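Measuring the grip: Kristine Navarro on the Zivo handheld kit

Interview by Elsie Sutcliffe

Kristine Navarro manages hardware for Endutden, which rents out handheld gripper kits to groups that train manipulation policies. The kit is called the Zivo. It ships in pairs, one for each hand, and this year's revision changes the trigger linkage, the finger pads and the calibration routine. I spoke with her on 7/23/19 and asked mainly about tolerances, wear and what the rental fee covers.

Navarro began with the trigger. The earlier version used a direct pull, and operators' grip strength showed up in the recorded finger width.

"You'd get two people closing on the same object and the log would show two different widths," she says. "The linkage now has a hard stop and a lighter spring. The spread between operators came down to a level we can live with. It isn't zero."

Endutden's acceptance run for the revision consisted of 1,636 recorded episodes at washroom and vanity stations. Of those, 1,413 passed the automated checks on the first attempt. Navarro puts most of the remainder down to lost tracking, with a smaller share from operators starting before both grippers had registered.
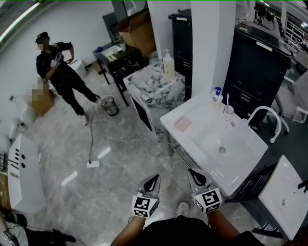
Both grippers in use at a basin station, with soap, pump bottle and toothbrush set out.

The washroom stations were chosen for their surfaces. White glazed basins reflect overhead light and offer few visual features, so they are a poor environment for position tracking. The markers near the handle exist partly to cover that case.

"If the only thing you ever test on is a cluttered desk, tracking looks excellent," Navarro says. "Put it over a white basin and the number drops. We quote the basin number."

I asked how long calibration takes. The printed guide says 20 minutes for a pair. Navarro considers that fair for a first-time user and generous for anyone who has done it a few times. The routine has seven steps, down from a longer list in the previous guide, and the software won't let an operator skip the finger-width step. Dong-hyun Ok, who wrote it, removed the override in February after a client returned a full set of episodes recorded with the width offset unset.

"They weren't happy about losing the override," she says. "They were less happy about losing the data, so we left it out."

The finger pads are the main consumable. They are sold separately and are covered by the rental fee only up to a fixed number of replacements. Navarro wouldn't give a service life in hours, on the grounds that it depends almost entirely on what is being handled. Soap residue packs into the texture and changes the friction before there is any visible wear. Her advice is to brush the pads between sessions and replace them in pairs, never singly.

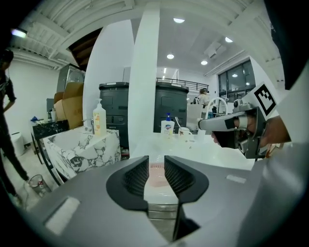
Pad geometry was the subject of the longest part of our conversation. The two pads are meant to meet evenly along their inner faces, and a small error in seating one of them will twist a thin object as the fingers close. A toothbrush standing in a mug is a useful check, in Navarro's view, as the handle is narrow and the rim limits the angle of approach. The ribbing on the inner faces helps with grip but does nothing for a pad that has been seated crooked. She recommends checking alignment by eye from the gripper camera's own view, where both pads are visible in the lower part of the picture and a difference in angle is easy to spot.

Competing kits from Pearce and Nillden were raised, and she answered cautiously. The Pearce unit is lighter. The Nillden unit has a wider opening, which matters for bottles and bowls. Navarro concedes both points.

"Ours is heavier at the front than I'd like," she says. "Lurdes Pacheco in our test group has asked for a counterweight. I've said no for this revision, because it adds mass to fix mass. We may move the camera back instead."

On support, clients get remote help during business hours and a loaner if a gripper fails inside the rental term. Shipping on the loaner is paid by Endutden one way. Judite Guerreiro handles the service desk, and requests should include the calibration file, both serial numbers and one failed episode. Requests without the calibration file go to the back of the queue.

The kit is rented by the month in pairs only. Single grippers are not offered, and existing clients can exchange the earlier revision when their current term ends.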